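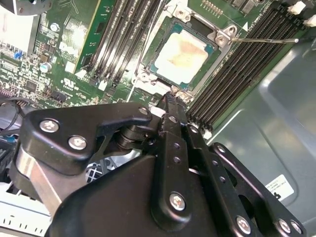
About the Brimden server strip cell

Brimden is the board-level dismantling cell at Hunder, a small firm that takes retired servers and workstations apart for reuse. The company has two benches for manual work, a goods-in bay and the cell itself. This page covers the cell, the people who keep it running and the way it is set up and looked after.

What the cell does

Brimden works on opened machines. The lid, the drives and any air ducting come off by hand at goods-in, and the heatsink is removed there as well. The cell then deals with the processor socket and the memory slots. Boards stay in their chassis throughout, which saves a handling step and leaves the asset label attached to the case it came with.

The arm carries a linkage gripper with narrow ridged fingertips. We tried wider pads in the first months. They held modules well enough but could not get down beside a socket frame without touching the slot latches, so they were withdrawn.

There are 226 board layouts in the cell's library. Each entry holds the position of the socket, the direction of the retention lever, the slot spacing and a list of places the fingers must keep away from. A machine with no entry goes to the manual bench until one has been written.

Setting up a new layout

Rowena Rivera is responsible for the library. A new layout takes her most of a morning and follows the same order each time:

1. Clamp the chassis and check that it does not rock.
2. Find the board corner nearest the rear panel and record it as the origin.
3. Drive the fingertip to the corner of the socket frame at crawl speed and store the point.
4. Store the lever end and the first and last slot of each memory bank.
5. Mark the tall parts: capacitors, connectors, mounting posts.
6. Run the full path with the fingers raised, then at working height.

Boards are often not square to the fixture, as the trays on older cases have some play in them. The camera at the wrist corrects for this, but it is easily misled by glare from a bare heat spreader or from folds in the chassis metal. The lamps are therefore set low and to one side, and the exposure is checked again whenever a case with a bright finish is taught.

Care and repair

Arnel Yap looks after the gripper. The routine check is on Thursday before the first batch. He goes over every link screw with a torque driver, looks at the fingertip ridges under a glass and measures the play at the finger joints. Fingertips are changed in pairs. The last pair did 627 machines before the ridges were too worn to hold a lever end, and the pair before it did 524. We put the difference down to a run of stiff levers in the earlier period.

Most faults are small. A joint screw backs out, the finger closes late and the arm reports a missed grip. The repair is to strip the joint, clean the thread, apply fresh locking compound and leave it overnight. Bent fingers are less common - more than 4 in a year would mean a review of the approach speeds. After any repair the fingertip centre is measured again on the setting block and the first machine is run under supervision.

Spare links are cut for us by Dela Peña. Screws, fingertips and camera cables are held in the cabinet beside the cell.

Who we are

Remedios Samonte runs the business and deals with customers. Benjie Ignacio manages goods-in and decides what goes to the cell. Kristine Marquez wrote the control software and still maintains it. Visits can be arranged through the office - mornings are best, when the cell is running.

Shared 4 times | 0 comments

Related
Fastau fixture clamps: fitting notes
How we grade memory modules
Preparing your machines for collection
September changes to goods-in hours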